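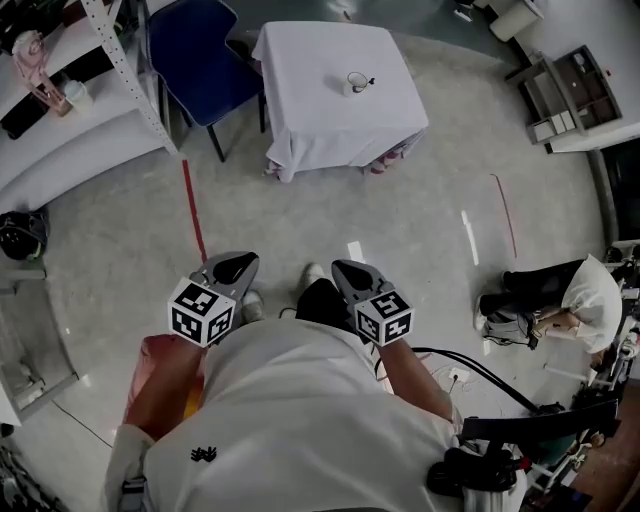

Grippers on, day one of the mug task

Search this diary Go

May, ten past nine at night, feet up

My forearms feel like somebody else's and I could not be happier. We started the mug today! After all those weeks of calibration, and the long sulk over the clock sync, I finally got to pick up both grippers and just do the thing, over and over, while the recorder ticked along.

The task, so I remember it when I read this back in a year: walk up to the table, take the mug with the right gripper, steady it with the left, lift, turn, put it down at the other corner of the cloth, let go with both, back off. Dae-han wrote it on the whiteboard as one line and I laughed at how short it looked. My first go took ages. You'd think a person who has been lifting mugs since she was two would be good at it, but you've got no fingertips in those things, only the squeeze, and your wrists have to do everything your fingers would normally sort out by themselves. I kept coming in too high and pinching the rim.

By lunch I had it. There's a lovely moment when you stop thinking about the plastic and start thinking about the mug, and after that the runs went so smoothly that I started humming (Nam-gil asked me to stop, the microphone is on as well, sorry Nam-gil).

We got 60 good ones. I threw out 17, mostly because I turned my left wrist in and the cube went out of view, so the tracker lost the hand and guessed. It guesses with such confidence, too. In one replay the left hand shoots off through the tabletop and comes back as if it had only popped out for milk. The trick is to keep the markers facing up towards my head, even when it would be more natural to roll the hand over. I'd like a third angle on those cubes, or a bigger pattern, and I've put it in the notes for Wistier, who print the mounts for us.

The tablecloth is a pest and I love it. Dae-han wants it there for the later tasks, so it stays, but if you drag the mug even slightly the cloth comes with it and you've got a ridge for the next run. I began smoothing it down between takes and then wondered if I should. If every single recording starts on a perfectly flat cloth, what does the arm do the first time it meets a wrinkle? So for the afternoon set I left it however it fell, and Nam-gil moved the mug somewhere different each time and turned the handle about without telling me where it would point. Much harder, much more fun, and I bet those are the runs that matter.

Rather pleased with the way we've set up the reset. Start with both hands low in front, wait for the beep, go. Finish with both hands low in front, wait for the beep. I forgot the second beep so often this morning that I've now got it in my head as part of the task, like closing a door behind you.

Late on we loaded the first batch into the Skanora arms, only as a replay, no learning yet, to see whether my paths were things they could reach. They mostly were! Three of them sent the right elbow right up to its limit, all from when I'd leaned in over the table with my shoulders. I can lean. The arms can't. I have to stand closer and keep my back straighter, and Dae-han says it'll be better for me as well, and he's probably right.

But watching it go through my own movement — the little pause I do just before I close, which I didn't know I did — gave me proper goosebumps. I made it play the same one again and again. Nam-gil says I hesitate exactly like that when I park.

The plan is 455 for this task before anyone trains anything. It sounded like a mountain at breakfast and now it sounds like a nice stretch of work, as long as my wrists hold up. I'm going to try swapping with Nam-gil halfway through each session, partly for the rest and partly so the arms don't only learn one person's habits. He's taller, and comes at the table from a steeper angle. He closes the gripper much faster than I do, too.

For tomorrow:
charge both grippers overnight (done the left, GO AND DO THE RIGHT)
wipe the cubes, there were fingerprints on one face
ask Yeo if we can borrow the heavier mug
softer shoes

Kettle's boiled. More once the second batch is in.

4 comments 11 shares

Contact | © Lellier diary pages | Back to top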